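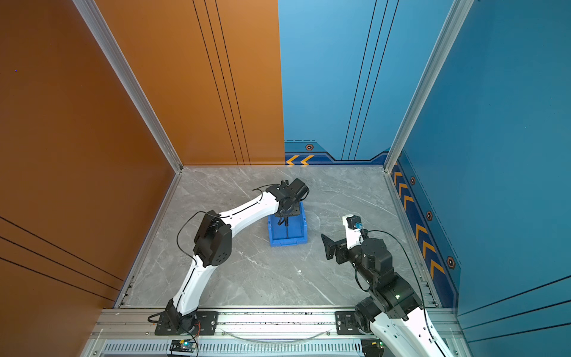 Small Bins and Hand Tools: Frequently Asked Questions

Last updated 19 March 2018

These are the questions that come in to the Lellstead tool library most often about bins, trays and what to keep in them. The answers are mine unless it says otherwise. I have bought a lot of storage over the years and got rid of most of it, so if you came for encouragement to buy more, the catalogs will do a better job.

Do I need bins at all?

Maybe. Look at how you lose things first. If your screwdrivers go missing in the house, in the car and in coat pockets, a bin on the bench won't fix that. If they go missing under other stuff on the bench, it might.

People who write to us have usually picked out a set before they ask. I'd like to see one bin used for a few weeks before anyone orders a wall of them. Take an old food container, put your small tools in it and see if you ever put them back. If you don't, a nicer container isn't going to change you.

What size should I get?

Smaller than the one you're looking at. A bin you can pick up with one hand and tip out on a table is a bin you'll sort through. A big one turns into a drawer with no front, and everything you want is at the bottom.

Check the inside length against your longest regular screwdriver. Catalog sizes are very often the outside measurement, taken at the rim, and a bin with sloping sides loses a fair bit by the time you reach the floor of it. I have been caught by this with Fenach bins and again with Masson ones, so don't assume a more expensive maker measures any differently.

Crate, tray or bin -- is there a difference?

Mostly in the pricing. Sellers use the words as they please. When I say tray I mean something shallow that you can see into from where you're standing. When I say crate I mean something with higher sides, often ribbed, that you'd carry things in. You'll find the same piece of plastic sold under both names on the same page.

For hand tools on a bench I prefer shallow. You lose capacity and you gain being able to see the thing you want.

What are the ribs on the sides for?

Stiffness, mainly. A thin wall with ribs flexes less than a thin wall without them. They also give your fingers something to hold. What they don't do is tell you the bin is "heavy duty," whatever the label says. Push on the middle of the floor with your thumb. If it bows, that's where the weight of your tools is going to sit.

Is it worth color coding?

For a shop with a lot of people in it, possibly. For one person in a garage I doubt it. You'll decide that blue is for screwdrivers and red is for wrenches, and then the store will be out of red.

Henk Bosman, who runs our repair evenings in Cildale, disagrees with me on this and asked for his side to be included. His view is that visitors put things back in the right place more often when the bin is a strong color and the bench is pale. He may be right about the contrast. A blue bin on a gray surface is easy to spot, I'll give him that. I still think that has more to do with there being one bin on the bench than with what color it is.

What about labels?

Use masking tape and a marker. Label makers are fun for an afternoon, and then the tape runs out and the new bins never get labeled. I have yet to see a printed label survive on the outside of a ribbed bin for long anyway. There is no flat spot for it to hold to. Stick it on the end, or on the shelf under the bin.

Should every tool have its own slot or cutout?

Foam cutouts look great in photographs. Then you replace a screwdriver with one that has a fatter handle and it doesn't fit, and you have a sheet of foam that is wrong for everything. Geert Van den Broek cut foam for the whole of his first cabinet. He has since thrown it out and uses open trays with a strip of rubber mat in the bottom. He says the mat is just to stop the rattling.

If you have a full set that never changes and you need to see at a glance that it's complete, foam makes sense. Few of us have that.

Where should the bin sit while I'm working?

On the side of the hand that picks things up, close enough that you don't have to lean. That sounds too obvious to write down, and yet almost every bench I visit has the bin at the back, against the wall, behind the work. Things don't get put back into it there. They get put down in front of it.

A screwdriver lying next to the tray isn't a failure, by the way. During a job that's a perfectly good place for it. The trouble starts when the job is finished and it's still there, and then a second one joins it. Try to make the trip into the tray the last thing you do before you turn the light off.

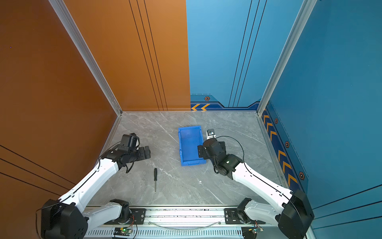 How many screwdrivers do I really need out?

Two, for most household work: one flat, one Phillips, both medium. Keep the rest in a drawer. Sets of 90 pieces are mostly bits you won't ever use, plus a case that takes up more room than the tools. I know they're cheap. They're cheap for a reason, and the two sizes you do use will be the first to wear.

If you do electronics or eyeglasses you'll want a few small ones as well. Put those in their own container. A small screwdriver in with big tools goes straight to the bottom and gets its tip chewed up.

Does it matter what surface the bin stands on?

A little. A hard, smooth surface such as stone, tile or laminate is easy to wipe down and lets the bin slide, which you may or may not like. If it annoys you, put a scrap of shelf liner under it. Don't pay for "non-slip feet" kits. The ones I tried came off and left their glue behind.

Round handles roll on a smooth top, too. Handles with flats on them roll less. If you've got round ones, that's one more argument for using the tray.

Marble, or anything that looks like marble, gets asked about more than I would have guessed. If it's the real thing, keep metal tools off it or put a mat down, as it scratches and can stain from rust and oil. If it's a printed pattern, check what the maker says. A busy pattern also hides small screws very well. I would do disassembly over a plain towel or inside the tray itself.

Can I use the bin as a work tray for screws and small parts?

Yes, and I think that's the best use for a shallow one. Empty the tools out first. People try to do both at once and end up with screws under the pliers.

Magnetic dishes are better for steel screws, but they'll also magnetize your driver tips, and they're no help with brass or plastic. For a job with a lot of different screws I use an egg carton. I don't believe anyone has improved on it.

Will plastic bins crack?

Some will. Cold garages and direct sun are both hard on them. The corners and the rim go first. I don't trust "unbreakable" and I'd ask the seller what happens if it does break. Of the six Masson bins we bought for the Lellstead counter in June, two have split at the rim. Same shelf, same use as the other four, and I can't tell you why those two. The company sent replacements without any fuss, so credit for that.

How do I clean them?

Warm water and dish soap. Let them dry before the tools go back in, or you'll have rust by the end of the week. If there's old grease in the corners, use a stiff brush and more soap. Stay away from strong solvents unless you know what plastic you've got, since some of them will cloud it or soften it.

There are sprays sold for "reviving" plastic bins. They make them shiny. They also make everything in them slippery.

Do the stacking ones really stack?

Empty, yes. Filled with tools, see how much the bottom one spreads before you trust it. Sides that slope outward are good for nesting empties and poor for stacking full ones unless there's a proper ledge at the rim. Try it in the store with something heavy in the top bin. If they won't let you, buy a single one and try it at home.

Also, whatever you want will be in the bottom bin.

Should the bin have a lid?

If it travels, yes. If it stays on the bench, I'd leave it off. A lid has to be put somewhere while you work, and once it's back on, things get piled on top of it. Dust is the usual argument in favor, and screwdrivers don't mind dust very much.

Can I borrow bins from the library to try them?

Yes. We have Fenach and Masson ones in a few sizes at Lellstead, and Henk keeps some at Cildale. Please bring them back clean, and check for your own small tools before you do. We have a jar of unclaimed ones at the counter. If you're missing a small screwdriver, ask to look through it.

Which brand do you recommend?

I don't. Take the one that fits your longest tool and costs the least, and spend what's left on a better screwdriver.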